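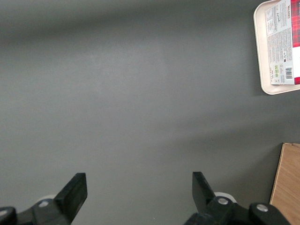
Matt grey desk top – what do you clean it with?

Tonley17
Grey top, matt, very faint grain. Want to keep it matt. Washing up liquid leaves smears on mine. Ideas?

fulvio_p
Damp microfibre, then a dry one. Thats it.

Usus
Disagree, you need a drop of vinegar in the water. 200 ml is plenty.

fulvio_p
Vinegar on a finish you cant identify? No thanks.

Usus
Done mine since September, still fine

Tonley17
Will try plain water first – vinegar on the underside maybe. Ta both

Fontana
No spray polish!! Goes shiny in patches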